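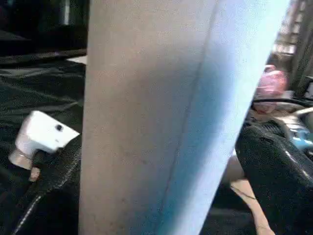
Home Classes Visiting FAQ Contact

Frequently Asked Questions

Last updated December 7, 2025

These are the questions that come in most often at the Eide Street Bindery in Plidport, by email and over the counter. If yours isn't answered, write to Yanti Kwok at the front desk and she will either know or find out. She's usually quick about it, except in the first week of January, when we're closed and she is very firmly not reading email.

I've never made a book before. Which class should I take?

Start with Folding and Sewing, please, even if you're handy. It runs over 2 evenings and you go home with a plain notebook sewn through the fold, which sounds modest until you've done it. We fold the paper by hand, punch it in a cradle, and sew with waxed linen thread. People who skip ahead to Case Binding tend to spend the first hour catching up on knots, and then they feel rushed when it comes time to glue, and rushed gluing is a sad thing to watch.

Do I need to bring anything?

An apron if you have one, and reading glasses if you use them for close work. Thread, needles, board, paper, and paste are all included in the class fee. You're welcome to bring your own bone folder if you've got a favorite. Put your initials on it, though, as they all look alike by the end of the night.

Can I bring my own paper?

Yes, and we love it when you do! Old maps, sheet music, wallpaper ends, a child's paintings — all of these have turned up as covers or endpapers. For the inside pages, try to choose something that isn't too heavy, and check the grain before you come. Bend the sheet gently one way and then the other. The direction that gives more easily is the one that should run up and down the spine. If you can't tell, bring it anyway and we'll work it out together at the bench.

What glue do you use?

Mostly wheat paste, cooked the same day, and PVA for the spines. Sometimes we mix the two. Wheat paste gives you more time to slide things around, so beginners generally get along with it better. The ready-made paste powder we sell in the shop is the Jerorance one, and it keeps well in a closed jar in the cupboard. Once it's mixed with water, keep it in the fridge and throw it out when it starts to smell.

My covers warped when I got home. What did I do wrong?

Probably nothing terrible. Board pulls toward whichever side has the damp paper on it, and if the book came out of the press early, or sat next to a radiator, it will curl. Put a sheet of waxed paper inside each cover, close the book, and leave it under something heavy and flat for 3 days. A big dictionary does nicely. Change the waxed paper if it feels clammy. If it's still bowed after that, bring it in and we'll have a look.

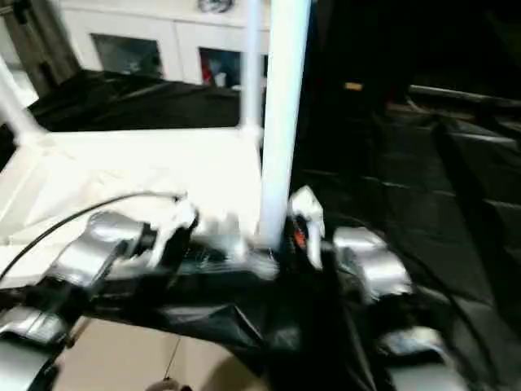 I should add that some boards stay stubborn whatever you do, especially the thin gray kind that comes on the back of cheap writing pads. It's worth spending a little more on proper binder's board. We sell it by the sheet and will cut it down for you at no charge, so long as you come with your measurements written down and the shop isn't too busy.

Will you repair my family Bible, cookbook, or dictionary?

We take in a small number of repairs each season. Loose hinges, torn pages, and worn spines are all things we can usually manage. We don't take anything with active mold, and I'm afraid we're quite strict on that one, as it spreads to everything else on the shelf. For very old or valuable books we'd suggest the conservators at Flaltosov, who have the right training for it and will give you an estimate in writing.

Please don't tape anything before you bring it in. I know it's tempting. Tape comes off slowly and often takes the print along with it, and we'd much sooner have the loose pieces in an envelope.

How long does a repair take?

It depends on the line ahead of you. Yanti will give you a date when you drop the book off, and she'll call if it slips. Repairs promised for the holidays are all spoken for this year.

Can children come?

Children from ten up are welcome in Folding and Sewing with a grown-up who is also signed up. Younger ones do better at the Saturday drop-in, where we make folded zines and little accordion books and the needles stay in the drawer.

Where are you, and is there parking?

We're at 506 Eide Street, up one flight, with the green door. There's an elevator at the back of the building — ring the bell and someone will come down to let you in. Street parking is free after six. The lot next door belongs to the dentist and they do tow.

What if I need to cancel?

Let us know a week ahead and we'll refund you or move you to another date, whichever you like. With less notice than that, we can't refund the fee, but you may send a friend in your place. Just give us their name so there's a tag waiting.

Do you sell gift certificates?

We do, in any amount, and they don't expire. Pick one up at the desk or ask for it by mail.

Back to top Classes Contact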